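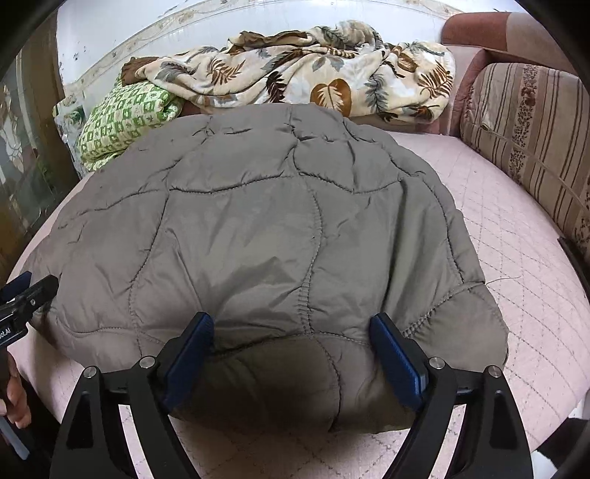
A quilted jacket, folded, on the bedspread.

Winter coats: the collection goes on

Summer is a strange moment to speak about padded jackets, but it is the best moment to give them away. Since February the clothes room in Zarnthorpe has received around 400 pieces, and the rails for adults are still half empty. The children's rails are full, so please keep small sizes at home until the autumn.

We ask you kindly to prepare the jackets before you bring them. Wash them at a low temperature and let them dry completely, also inside the padding - this can take 2 days, even in warm weather. Empty the pockets. Close the zip, lay the jacket on a bed with the front down, bring the sleeves to the back and fold it over from the bottom. Please do not use vacuum bags. The filling becomes flat in them and does not always come back.

Jackets with a broken zip are also welcome, if you pin a note on the collar. The sewing group in Paiva repairs them on the first evening of each month and has asked for more grey and black thread.

You can leave your bags at the Graltmont hall, side entrance, from 4 o'clock until the library closes. Blankets and bedspreads go to the Grivance depot as before, not to us.

2008-07-06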